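1/4/18

Netball shot bench, feed wheel and net sensor notes

Raluca is away until the end of the week so I'm writing this up properly for once, mostly so she doesn't have to decode my sticky notes. Short version: the pass feeder is behaving, the ring sensor is not, and I think I know why.

Started with the feeder. Last month's problem (back in December, when we were still using the old rollers) was that the ball came out with a bit of sideways spin, and our shooters kept telling us it felt like catching a pass from someone who'd never played. Fair enough! I swapped in the softer Remis rollers, set the gap a touch wider than the drawing says, and put 90 balls through before lunch. Four came out crooked. I marked those in the log with a star. Three of the four were the same ball, the scuffed one with the slow leak, so I pumped it up, ran it again, got the same result and put it in the bin by the door. Please don't rescue it, Raluca, I know you like that ball.

One thing about the gap. The drawing is for a fully inflated match ball, and club balls are never that. If we ship this with the drawing's number, every coach who turns up with a bag of tired balls is going to jam it in the first ten minutes. I'd like us to change the drawing. I've penciled it in on the shop copy but haven't touched the real file.
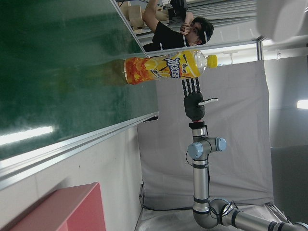 The ring sensor, then. I spent most of the afternoon on it and I'm still annoyed. It's meant to tell a clean shot from one that rattles the rim and drops, and from one that rattles and stays out, and it mixes up the second and third all the time. I drew the rim out as a big circle and tried to work out where the vibration goes when the ball hits at the back, near the bracket. My first go had the two pickups opposite each other, which sounds right until you remember the bracket is stiff and eats half the signal. I was going to redo it full size on the green chalkboard so we could argue over it standing up, but I ended up doing it on paper, and the sheet is taped inside the back cover of this notebook. Anyway, the upshot is that both pickups want to be toward the front, maybe a hand's width either side of center. It looks odd. Try it before you tell me it looks odd.

I moved them with tape only, no glue, and did a set of shots by hand from close in. I'm a terrible shooter, so there was no shortage of rim hits. The trace is much cleaner. You can see the first knock, then a little dip, then either the second knock or the net. With the old positions that dip was just mush. What I haven't worked out is the slow roll, where the ball goes most of the way around the ring and takes forever deciding. The software gives up waiting and calls it a miss. It needs a longer window, but if I make the window longer it picks up the rebounder grabbing the ball and bumping the post. So there's a trade there, and I don't want to pick a number on my own.

I did look at what we have from the Văduva hall sessions. There are 1322 shots in that set with a label somebody typed in courtside. I went through a chunk of them against the raw traces, and the labels are mostly good, but whoever was typing got tired near the end of each quarter (who can blame them) and there are runs where everything is marked as a clean goal. I'd leave those stretches out. I made a list of the times, it's in the shared folder with the word "sleepy" in the name. 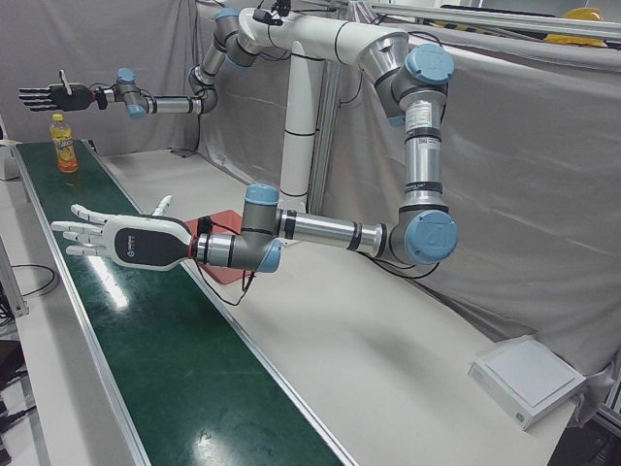 So the question is whether we retrain on what's left or go back and collect more with the pickups in the new spot. I lean toward collecting more. The old traces have the bracket problem baked in, and I don't see how you fix that after the fact. Mindside have been nice about letting their squad use our post at the end of training, and their goal attack is very good at missing on purpose, which is harder than it sounds – most good shooters can't do it, their hands won't let them. If we could get over 300 rim hits from her alone I'd be very happy. I'll write to their coach tomorrow.

Post and base. The Jutard base still rocks. It's the weld on the back foot, I'm now sure of it, I laid a straight edge across and there's daylight under one side. I've got a folded bit of rubber under it for now. It doesn't matter for the feeder but it does for the sensor, since a rocking base gives you a low wobble in the trace that looks a lot like somebody jogging past. Either we grind the foot or send it back. I'd grind it, sending it back took ages last time and it came home with a different fault.

Battery. Ran the feeder and sensor off the one pack all afternoon and it was still going when I stopped. Didn't time it, should have. Next time I'll write down the start.

Other bits while I remember. The cable tie on the hopper is a cable tie and not a design decision, so please don't put it in the parts list again. The second hopper spring is too strong for the smaller ball the juniors use, it holds it up instead of letting it drop, and a lighter one is on order. The app shows goals and attempts the wrong way around on the summary page but the right way around on the live page, which caused me a very confusing ten minutes when I thought I'd shot better than I had.

To do: glue the pickups once Raluca has tried the tape version. Fix the window length together. Grind the foot. Change the roller gap on the drawing. Write to Mindside. New batteries for the small scale, it died while I was weighing balls and I've only got half a column filled in.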